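Phone boxes, and what to do with them

I love a good small box, and phone boxes are the best small boxes most of us ever get for free. They're stiff, the lid fits like a drawer in a good dresser, and they stack! So before yours goes out with the recycling, clear a bit of table and have a proper look at it.

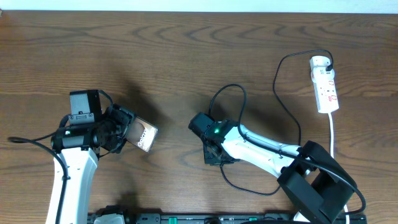
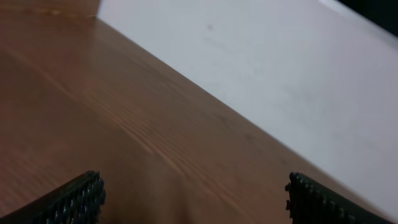 A Galaxy phone box in the first one, and a closer look at the wood grain of the tabletop in the second.

First, empty it completely. Lift out the tray and check underneath, where the little paper folder and the SIM pin like to hide. Tape the pin to the inside of the lid. I lost three of them before my neighbor Luminița Hodoroagă told me to do this, and I've had the same one ever since.

If the phone is new, keep the box whole until the return period is over. Write the purchase month on a scrap of masking tape (mine says August) and stick it on the bottom, where it won't spoil the look. When you sell the phone later, buyers do like to see the box.

Once you're sure you don't need it for that, here are my favorite uses.

Cables. Coil each one loosely, about the width of your palm, and close it with a twist tie. Don't wind them tight around the plug! Two or three fit in one box, and a label on the short end means you can read it when the boxes stand in a row like books.

Sewing bits. Ramiro Barrios wrote to me that he keeps 40 spools of thread in a row of phone boxes, sorted by color. I tried it with buttons and it's wonderful, although you'll want small envelopes for the tiny ones.

Seed packets. They stand up nicely if you turn the box on its long side. Add a folded paper towel and keep it somewhere cool.

Drawer dividers. Use the lid and the base separately and you get two trays out of every box. A dab of poster putty in each corner stops them from sliding when you yank the drawer open (I'm a yanker).

A word about the table, too. Wood with a strong grain hides crumbs and snippets of tape beautifully, so wipe it before you start and again when you're done, going along the grain with a barely damp cloth. Never cut tape or cardboard straight on it. An old place mat is fine, or a cutting mat if you have one. For sticky label residue, rub in a drop of cooking oil, leave it for 2 minutes, then wipe. Test a hidden spot first.

And if the table stands against a pale wall, run a dry sponge over the wall while you're there. Little specks show up on white like nothing else!

Next time I'll be doing shoeboxes, so start saving them now.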